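Indstead Chambers and Solicitors' Office
Premises and file safety check, second floor
Completed by: So-ying Chiu, facilities
Accompanied by: Octavian Coman, litigation
Month: June

1. Reception and waiting area

Fire exit sign lit: Yes
Walkway to lift clear: Yes
Visitor book kept out of view of other visitors: No
Comment: Book was open on the counter with the morning's client names showing. Reception to use single slips until the new book arrives.

2. Conference rooms

Doors close fully: Yes in Room A, no in Room B
Comment: Room B door catches on the carpet bar and stays open by a hand's width. Talk can be heard from the corridor. Not to be used for client meetings or calls with counsel until it is planed. Job logged with Furnov, reference 3448.

Whiteboards wiped after use: Yes
Papers left behind: None found

3. File room

Shelving fixed to wall: Yes
Top shelves free of loose boxes: No
Comment: Liu disclosure boxes are stacked above the marked line in bay 2. Aicha Morsy has agreed to move them to the lower bays once the trial bundles go out. Nobody to lift them down alone.

Step stool in good order: Yes
Original deeds and wills in fire cabinet: Yes
Cabinet key signed in and out: Partly
Comment: Last two entries have initials but no time. Fee earners reminded by email.

Shelf load: the plate on each bay says 200 kg. Bay 4 is close to full and should take no more files.

4. Open plan desks

Trailing leads: One, at the paralegal desks. Now taped, needs a proper cover.
Screens locked when unattended: Two found unlocked
Comment: Spoke to both users. The automatic lock is set too long and Tzu-hsuan Mak will ask IT to shorten it.

Confidential waste bins locked: Yes
Comment: The bin by the printer was full. Collection brought forward.

5. Fire and first aid

Extinguishers in date: Yes
Alarm test heard in all rooms: Not in the file room
Comment: Widberg to fit a second sounder. Until then the fire marshal checks the file room in person at every drill.

First aid box complete: No, plasters and eye wash low
Sign-in sheet matched people on the floor: 96 per cent at the last drill. Missing names were visiting counsel.

6. Actions carried forward

Room B door: Chi-keung Tse
Liu boxes: Aicha Morsy
Screen lock time: Tzu-hsuan Mak
Sounder and first aid stock: So-ying Chiu

Next check to start with the file room. Please send corrections to facilities before the sheet is filed. 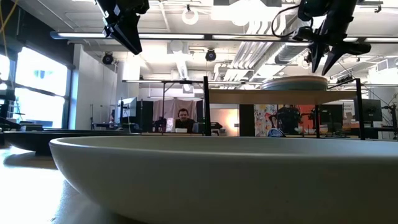
Pale grey and dark grey bowls on a wooden tabletop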